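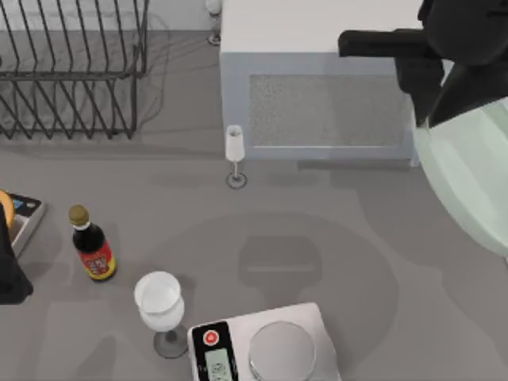

Tilteden, 12th February

So we're finally collecting in the simulated kitchen! Both arms are in, and I spent most of today driving them around the counter (badly) while Buppha Kongkaew kept score. The target for this batch is 400 demos and we have 40 worth keeping. The wine glass is my nemesis – come at it a little low and over it goes, and that's another take deleted. The soy sauce bottle I can pretty much grab in my sleep now.

Tomorrow we shuffle the objects and I get to try the dish rack. Flora Ogilvie wants it done with 2 grips, ugh.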